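Sumard Dropped Axle Kit for Pre-War and Early Postwar Pickups

By Freya Lockwood
07/09/2026

The Sumard kit replaces the stock front beam axle on light pickups and coupes with a dropped forged axle, and it comes with everything needed to hang it under the original spring. It is built to order at the Brultdale shop and ships complete in two boxes. The axle goes in one and the small parts go in the other, so check that both have arrived before you take the truck off the road.

The axle lowers the nose without cutting the spring or heating the frame. Most owners who call us have already tried taking leaves out and did not like the ride. With this kit the main leaf and the full pack stay in place, and the truck still has travel left when it meets a driveway. The beam is drilled for the original kingpin size. Later spindles can be used with the bushing set, which is sold separately.

Included are the axle, spring perches, shackles with greasable pins, a dropped steering arm, a tie rod with ends, and all hardware. Shock mounts are not included. The stock mounts can be reused on most trucks, but the lower stud has to be moved inboard if you run wide wheels.

The axle is supplied in bare metal with a light coat of oil. Wipe it down with solvent before paint. We can send it out for black powder coat, and this adds 18 days to the order. Chrome is no longer offered. Roland Parsons, who handles our plating and coating, stopped taking chrome axles in December after two customers had trouble with finish lifting around the kingpin bosses, and we have not found another plater we like.
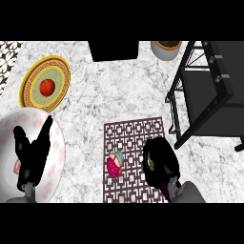
Parts Catalog, Issue 25, p. 8

Fitting takes a weekend for most people with a floor jack and a decent set of stands. The kingpins should be reamed to fit by a machine shop if you do not have the tool. Do not hone the bores to make a tight pin go in. Set toe after the truck is on its wheels with the engine and sheet metal in place. Caster is fixed by the wishbone, and if yours has been split or shortened, send us the measurements before ordering so we can match the perches.

Steering is where most of the questions come from. The dropped arm clears the wishbone on trucks with the factory steering box. If a cross-steer box has been fitted, ask for the Han arm instead. It costs the same and has the taper reamed from the other side. Chun-hung Yip in our tech department keeps a list of box and arm combinations that have been tried, and he would like to hear from anyone running one that is not on it.

Wheel clearance is good with the usual 15 and 16 inch steels. Bias-ply tires on the stock rims do not touch anything at full lock. Radials on wider rims may rub the wishbone, and a small spacer cures it in almost every case.

Returns are accepted on parts that have not been painted, reamed, or installed. Orders can be picked up at Brultdale or at the Flemutthorpe counter, where Joanne Entwistle will need your order number and a truck big enough for the long box.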